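# Wingtip

The two planes that collided at Prurton Municipal in May were both parked at the time, and this made the paperwork difficult.

Elsie Clegg did the paperwork. She had run the airport office for long enough that the chair had taken her side in arguments with other people's backs, and in all those years she had filled out the incident form for geese, a tractor, a wedding balloon, and a student who landed on the golf course and played through. The form had a box for Phase of Flight. You could choose taxi, takeoff, climb, cruise, descent, approach or landing. She wrote "none" beside the boxes and drew one of her own to check.

What happened, as far as she could piece it together, was wind. A gust came over the hangars a little after 4 in the afternoon. It picked up the tail of a Trotar two-seater that had not been tied down, swung it through most of a half circle, and laid its left wing across the nose of the Valcárcel parked beside it, the way a drunk uncle puts an arm around you in a photograph. Then the wind died down and the windsock hung there like it had been in bed all day.

The Trotar belonged to Dale, who flew it to breakfast. The Valcárcel belonged to a retired dentist named Dr. Pruitt, who didn't fly it at all but washed it with a tenderness his wife had mentioned to several people.

"He hit me," said Dr. Pruitt.

"I was at the hardware store," said Dale.

"Your plane hit my plane."

"Then talk to my plane."

Elsie put them in separate rooms. There was only one room besides the office, so Dale got the room and the dentist got the hall, with a folding chair and a magazine about bass.

She took Dale's statement first. He said he had tied the plane down. She asked with what. He said rope. She asked where the rope was, and he looked at his hands for a while as if it might be in there.

"I may have borrowed it back," he said.

"From the plane?"

"I had a mattress to move."

She wrote down *mattress*. The form gave her two lines for Contributing Factors and she could see already that she would need the margin.

Dr. Pruitt's statement ran to 4 pages and began with his childhood. He had been promised a ride in a crop duster at the age of nine and the ride had not come through. Elsie let him talk. She had learned that people with a dent in something expensive needed to go back to a time before the dent, and some of them had to go quite a way. When he reached the present he wanted it recorded that the Valcárcel had 202 hours on it and not a scratch until today.

"You flew 202 hours?"

"The man before me flew them," he said. "I've kept them up."
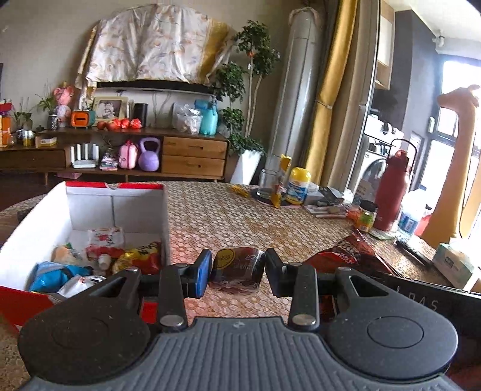
*Snacks on a gold tablecloth.*

The insurance man from Trultel called the next morning. Trultel insured both airplanes, so he was in the position of having to sue himself, and he sounded cheerful about it. He asked Elsie how fast the aircraft had been traveling.

"They were parked," she said.

"Sure, but at impact."

"One of them was pivoting."

"So give me a pivot speed."

She looked out the window at the Trotar, which had been walked back to its spot and tied down by Dale with what she was fairly sure was a jump rope. The gust had been roughly 60 miles an hour, according to the machine on the roof. The machine on the roof had also reported snow in July once, but she didn't bring that up.

"Slow," she said. "Like somebody closing a gate."

She heard him type it.

"And altitude?"

"Ground."

"The system won't take ground. It needs a number."

"Zero."

"It won't take zero either. It thinks you skipped it." He typed some more. "I'm going to put 100 feet and we'll fix it later."

They did not fix it later. The letter that reached both owners in due course expressed Trultel's relief that everyone had come through the midair collision over Prurton, and enclosed a pamphlet on grief. Dale read his at the lunch counter, out loud, and by the pie a man two stools down was saying he'd seen the whole thing from his truck. He had seen smoke. A woman by the register had seen a parachute.

Dr. Pruitt carried his letter out to the ramp and read it next to the Valcárcel. Elsie watched him from the office with her coffee. He read it twice, folded it along the creases and stood with his palm on the cowling, over the dent. He seemed a good deal taller than he had in the hall.

He came in around noon and asked if she could make him a copy of the incident report.

"It says you were parked," she told him.

"Does it say that in big letters?"

"Regular."

He thought about that. "Then just the letter," he said. "Two copies, if it isn't any trouble. One's for my sister."

Elsie ran them off and charged him a dime. Out on the ramp Dale was back for his jump rope.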